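**Chamado:** Usby — planejamento de compra, estação de desembalagem
**Aberto por:** Parisa Rezaei
**Responsável:** Lino Parisi
**Data:** 17/5/18
**Estado:** aguardando cotação revisada

**Descrição do problema**

A proposta da Nilau prevê um único modelo de pinça de dois dedos para todos os postos. Nos ensaios de retirada de itens de dentro de caixas, os dedos tocam a parede de papelão antes de fechar. Preciso saber se o problema se resolve com parâmetro de aproximação ou se temos de orçar dedos mais estreitos. O pedido fecha em janeiro.

**Registro**

**Parisi:** Reproduzido. Caixa aberta à direita na mesa, abas para fora, aproximação por cima. Com a caixa nessa posição, o braço chega ao fundo com o punho inclinado, e o dedo direito é o primeiro a tocar.
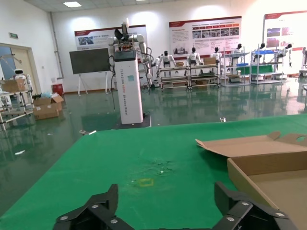 *Vista do punho: marca de fita amarela na mesa, caixa aberta à direita.*

**Parisi:** A marca de fita não consta do procedimento. Alguém sabe se é a referência de posição da caixa ou do item retirado?

**Tài Kim:** Do item. A posição da caixa nunca foi fixada. O desenho da Pomurard traz só a altura da mesa.

**Parisi:** Então falta um gabarito. Incluir na lista de compras: batente em L, 2 por posto, fixação por grampo. Custo baixo, não depende do fornecedor da pinça.

**Rezaei:** O batente elimina a necessidade dos dedos estreitos?

**Parisi:** Em parte. Com a caixa centrada, o contato com a parede cai de 23 para 3 ocorrências em 90 ciclos. As restantes são todas com itens encostados no canto. Para cabos há outra questão: o rolo se abre quando é pego por uma volta só, e o plugue fica preso na aba na saída.

**Gil-soo Baek:** Sobre os cabos: testei pegar pelo corpo do plugue. Funciona quando ele está voltado para cima. Deitado no fundo, a pinça precisa descer mais e volta o contato com a parede.

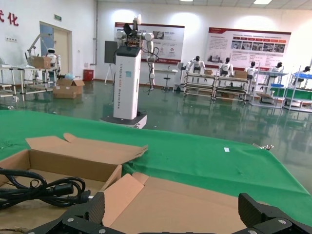
O passo seguinte seria repetir com a pastilha de borracha mais fina, que a Buthelezi vende avulsa. Não muda a largura externa do dedo, mas permite fechar com menos abertura inicial. Prazo informado: cerca de três semanas. Pedi um par para ensaio, sem compromisso de lote.

**Darnell Zamora:** Do lado do orçamento: a linha "pinça e acessórios" foi aprovada com valor fechado. Batentes e pastilhas cabem nela. Um segundo modelo de dedo para todos os postos não cabe — teria de sair da linha de sobressalentes, que já está curta. Se for para um posto só, consigo remanejar.

**Parisi:** Proponho:

1. Batentes para todos os postos, compra imediata.
2. Dedos estreitos apenas para o posto de cabos, cotação separada.
3. Pastilhas finas condicionadas ao resultado do ensaio do Baek.
4. Forração da mesa: cotar material mais rígido. O atual enruga e desloca a caixa alguns milímetros quando o braço empurra.

**Rezaei:** De acordo com 1, 2 e 3. O item 4 depende da Pomurard, porque a mesa está no escopo deles. Tài, verificar se o contrato cobre a troca ou se entra como aditivo.

**Kim:** Cobre a mesa, não a forração. Entra como aditivo.

**Zamora:** Preciso do código de peça dos dedos estreitos para abrir a cotação. O catálogo da Nilau traz dois comprimentos com a mesma descrição.

**Parisi:** O mais longo. Código solicitado ao suporte da Nilau, sem resposta até o momento.

**Pendências**

- [x] Medir o contato com a caixa centrada (Parisi)
- [ ] Código de peça dos dedos estreitos (Parisi)
- [ ] Ensaio com pastilha fina (Baek)
- [ ] Valor do aditivo para a forração (Kim)
- [ ] Remanejamento da linha de sobressalentes (Zamora)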